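Buscamos a alguien para el rincón del café - talleres de Costau

En Costau compartimos nave, herramientas y una mesa de madera clara por la que pasa todo el mundo en algún momento de la mañana. Queremos que ese rincón funcione de maravilla, y para eso abrimos un puesto de auxiliar de sala a media jornada. ¡Nos hace muchísima ilusión, llevábamos tiempo pidiéndolo!

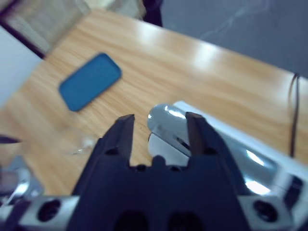 El trabajo empieza a las 8:30. Preparar cafés es la parte más visible, pero también hay que reponer cápsulas, llenar el depósito de agua, fregar vasos, pasar un paño a la mesa y llevar el pedido mensual con Nicanor Sepúlveda, que conoce a los proveedores. En los días de puertas abiertas recibimos a unas 600 personas y entonces el ritmo cambia bastante (tendrás refuerzo, prometido).

Qué ofrecemos:
Contrato de 4 horas diarias, con posibilidad de ampliarlo en primavera.
11 pagas el primer año, más la parte proporcional de vacaciones.
Café, claro, y comida caliente los días de puertas abiertas.

Qué pedimos:
Trato amable y ganas de charlar con gente de oficios muy distintos.
Cierto orden: cada cosa vuelve a su sitio al cerrar.
Español fluido. Si además hablas inglés, Kylie Brunton te lo agradecerá.

No hace falta experiencia en hostelería. La cafetera es de cápsulas y se aprende enseguida - lo que cuesta más es recordar cómo lo toma cada cual.
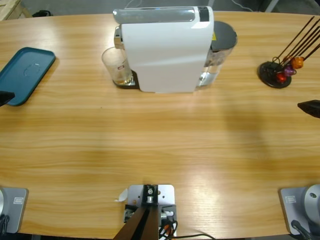
La cafetera, la bandeja y el soporte de las cápsulas, en la mesa del café.

Para presentarte, manda unas líneas sobre ti y tu currículum a Lempi Kokkonen, o déjalos en mano en el despacho 221, de 9:00 a 13:00. Recogemos candidaturas durante todo febrero. Las entrevistas serán aquí mismo, con un café delante, y la incorporación, en marzo.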